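Handling Spills at the Serving Table
Unit 2 handout, Community Kitchen Skills
8 min read 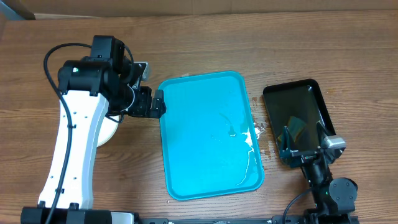 What we're covering today

Welcome back, everyone! Wiping up is the part of this unit I look forward to most, and I know how that sounds. Give it one session. Once you start paying attention to where a liquid wants to go on a tray, on a table, along a rim, you'll see it at every café counter you visit.

By the end of the session you should be able to clear a wet tray without dripping on the table, treat a small spill on wood, and set up a sponge station that works for the person beside you as well as for yourself. Bring this handout to the practical. Geetha Reddy is taking the first group and Panagiotis Kolev the second.

Trays first

A cafeteria tray is a lovely bit of design. The raised rim holds back a good splash, and the rounded corners mean a sponge can follow the edge all the way round with no crevice to dig crumbs out of. The rim only helps while the tray stays level, though. Tip it a little on the way to the sink and everything you've pushed to one side goes over the edge and down your sleeve.

So we wipe in place. Start with a damp sponge, well squeezed - a dripping one just adds to the puddle. Begin at the far short side and pull towards you in long strokes, each overlapping the last by half a sponge. Keep the pressure even. When you come to a pool, stop, set the sponge flat on it and let it drink for a slow count of five. Then squeeze out and carry on.

The usual beginner's stroke is a quick sideways swipe. It's very natural and we all do it at home, but it drags the liquid out into streaks and up against the rim. The turquoise tray has streaks of that sort on its right half, running towards the rim. If yours looks like that, go back over it lengthwise with a freshly squeezed sponge and finish with a dry cloth.

Glare, and how to use it

Coloured plastic under a bright light can fool you. A patch of white shine may be water, or it may be the lamp. Move your head! A reflection slides across the surface as you move and a puddle stays where it is. Do this before you call a tray finished, and do it again from the short side. Dark trays shine along the rim as well, so run a dry fingertip along there if you can't decide.

The gap between the trays

People clean the trays beautifully and forget the table between them. Look at the wood just to the right of the turquoise tray: white speckles and a small spill, right where a hand would travel between one tray and the other.

On a wooden top, work in this order:

1. Lift or slide the nearest tray clear, keeping it level.
2. Blot the wet part. No rubbing yet.
3. Gather any specks with a barely damp sponge, moving with the grain.
4. Rinse, squeeze hard, and go over the same patch once more.
5. Dry with a clean cloth, again with the grain.
6. Wipe the underside of the tray before you put it back.

Step 6 is my favourite. It takes a moment and saves you a ring on the table, and hardly any class remembers it the first time.

Where the sponge lives

Give the sponge its own tray. The green one in the picture sits in the lower left of a black tray, separate from the one being worked on, and I'd be happy to see every bench laid out that way. Any drips land inside a rim, and your neighbour can find the sponge without asking. Left-handers, swap the two trays over. Lejla Delić did this last term and her whole bench sped up.

For the practical

Work in pairs, one wiping and one watching, then trade. The watcher's job is to follow the liquid and say out loud where it's going. It gets noisy, and it's good fun. Each pair needs two trays, one sponge, a dry cloth and a small jug of water. Aprons are on the hooks by the door.

Before next class, try the six steps on your own kitchen table and jot down where the water went that you didn't expect. A few lines is plenty. Hand your notes to Geetha or Panagiotis as you come in.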